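Residents of Ullside House are asked to post enquiries regarding the shared snack shelf on this page.

**Karabo Fourie**

I should be grateful for guidance on arranging the small wire unit with three wooden shelves. At present the large bag of Doritos shares the top shelf with the M&M's. Ought the drinkware to remain at the bottom?
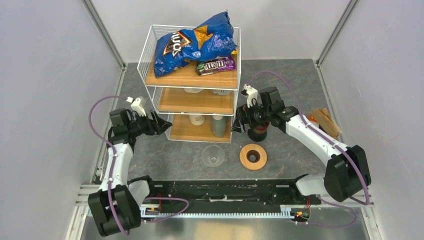
How often should the shelves be wiped?

Once a week is sufficient, preferably on a Monday.

**Isauro Carrillo**

The present order is acceptable. Large bags weigh little and may be kept on the top shelf; bottles and cups are best kept on the lowest. Kindly leave 2 cm between items, and fold opened bags closed before returning them.

Loose wooden discs and similar flat pieces should be stored separately from food. They may be stood on edge in a rack or laid flat in a box, provided that they are clean.
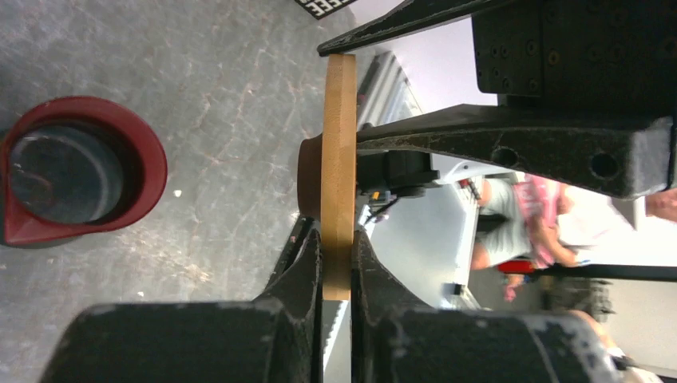

Is it necessary to oil plain wooden pieces?

Oil is optional. A dry cloth will suffice for pieces that do not come into contact with food.

**Trultlow**

Agree with the above. We keep ours in a shoebox. The wire can be cleaned with washing-up liquid, but take the food off first.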